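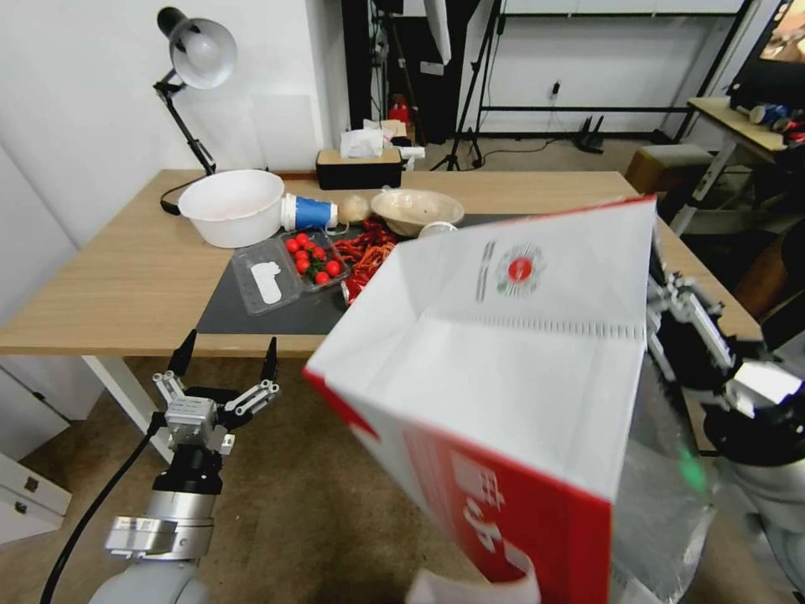 ## Session 4: Paper carrier bags – materials, cost and reuse

Handout for Retail Packaging, first-year group. Tutor: Stefaniia Mykhailiuk. Bring it to the November workshop along with your own notes on kraft pulp.

### Recap from session 3

- Basis weight is given in grams per square metre (gsm). Carriers usually fall between 70 and 120 gsm.
- Bleached paper is white all through. White-lined paper has a white layer on one side only, so check both faces before you write it down.
- Long fibres give tear strength. Each round of recycling shortens them.

### Parts of a carrier

**Body.** One sheet, wrapped into a tube and glued down one side seam. The seam is the first place to look when a bag has split.

**Gusset.** The folded side panel. A deep gusset holds boxes well but makes the bag slower to open at the till.

**Base.** Block bases stand up without help. Pinch bases are cheaper and are used for flat goods such as cards and pharmacy items.

**Handle.** Twisted cord, flat tape or die-cut. Flat tape is glued inside the mouth, usually under a patch. Cord costs more and is easier on the hand with a heavy load.

**Turn-over.** The folded top edge. Plenty of cheap bags leave it out.

### Print

Most carriers are printed flexo, in one or two colours. Large solid areas are harder than they look: the ink shows pinholes if the paper is rough, and it can rub off on light clothing. Keep solids away from the fold lines, where the ink cracks. Small type should be 7 point or larger on uncoated stock.

Printing on the inside means a second pass or a different press. Ask for the price separately, as suppliers often leave it off the first quote.

### Worked costing

Feyisa, a gift shop, wants 1250 bags with tape handles. Two suppliers have quoted.

| | Gristano | Stekance |
|---|---|---|
| Unit price | 22p | 18p |
| Plate charge | none | £60 |
| Delivery | £15 | £25 |
| Total | £290 | £310 |

Stekance has the lower unit price and still comes out dearer at this quantity. Work out the order size at which the two totals are equal (answer: 1750). Show your working.

### Reuse

The Kundance survey asked 2669 shoppers what they did with their last paper carrier. We will go through the results in class. Before then, read the method section and write a short paragraph on one weakness – self-reporting is the obvious one, so try to find another.

### For next time

1. Take apart one used carrier and label the parts.
2. Weigh the body sheet and work out its gsm. Trim off the glued areas first.
3. Read chapter 4, skipping the part on sacks.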